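Section 4. Setting Up for Match Day

Read this section before the first home game of the season. It covers team sheets, live scoring and closing a match in Cundalari, the match-day program used by every club in the Firkberg district league. Your club must already be registered (see Section 2), and at least one person must hold a Match Secretary login.

4.1 Before you begin

You will need the following:

A laptop or tablet with Cundalari installed and signed in.
The squad list for your own team, with shirt numbers.
The fixture code from the league office.
A phone with a data signal, in case the clubhouse connection drops.

Note: One login can be open on two devices at the same time, but only one of them can enter the score. The second device is read-only until the first signs out.

4.2 Creating the team sheet

1. Open Cundalari and choose Fixtures.
2. Type the fixture code and press Find. The names of both clubs appear. If the wrong opponent comes up, stop and call the league office.
3. Choose Team Sheet, then Home or Away.
4. Tick the starting players. The Confirm button stays gray until you have ticked 11.
5. Tick the substitutes.
6. Mark the captain and the goalkeeper.
7. Press Confirm.

You can change a confirmed sheet up to kickoff. Press Reopen, make the change and confirm again. The referee's copy updates on its own, but tell the referee in person as well.

Caution: Do not add a player by typing a name into the Notes box. Notes are not checked against the suspension list. In June a Wikville player served a ban twice over for this, once for the original red card and once for playing while suspended.

4.3 Shirt numbers and colors

Each player keeps the number given on the squad list. If a shirt is torn or missing and the player has to wear a spare, enter the spare number on the team sheet for that match only. Tap the player's name, choose Temporary Number and type the new one. Numbers run from 1 to 99. A player in a borrowed 69 is listed as 69 for that match and goes back to the usual number afterward.

The home club picks its colors first. If the two kits clash, the away club changes, and the away secretary records the change under Kit.

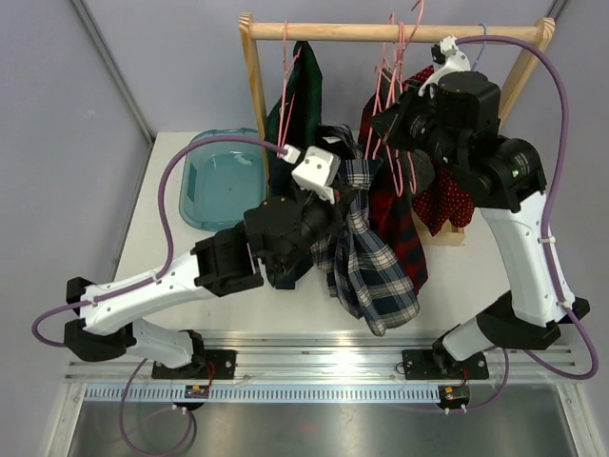

The Kit screen has separate lines for shirt, shorts and socks. Goalkeepers have their own line and must not match either team or the referee. Leave a line blank if nothing has changed from the registered kit.

4.4 Live scoring

1. Press Start when the referee blows for kickoff.
2. To record a goal, press the plus sign under the team, then choose the scorer. For an own goal, choose Own Goal and then the player.
3. To record a card, press Card, choose the color and choose the player.
4. To record a substitution, press Sub, then the player going off, then the player coming on.
5. Press Half at the interval and Start again for the second half.

If you make a mistake, press Undo. Undo goes back one entry at a time — to fix something older, open the Log and edit the line there.

Note: The clock in Cundalari is for guidance. The referee's watch decides when a half ends.

The notes field on each entry holds up to 1000 characters. Keep to the facts, as the visiting club can read them.

4.5 Closing the match

1. Press Full Time.
2. Check the score with the referee.
3. Enter the attendance, if your ground counts it.
4. Press Close Match. Both secretaries receive a copy.

A match must be closed by 8 p.m. on the day it is played. After that the fixture locks, and only the league office can open it.

4.6 If something goes wrong

The fixture code is not found: check for a letter O typed as a zero.

A player is missing from the list: the registration has not been approved. Contact Maricel Abella in registrations. The player cannot take part until it is.

The connection drops during play: carry on scoring. Entries are stored on the device and sent when the signal returns. Do not sign out.

The match was abandoned: press Abandon in place of Full Time, enter the minute and the reason, and send a report to Divina Cabanatuan at the league office. Clubs using the Espiritu ground should also inform the ground manager.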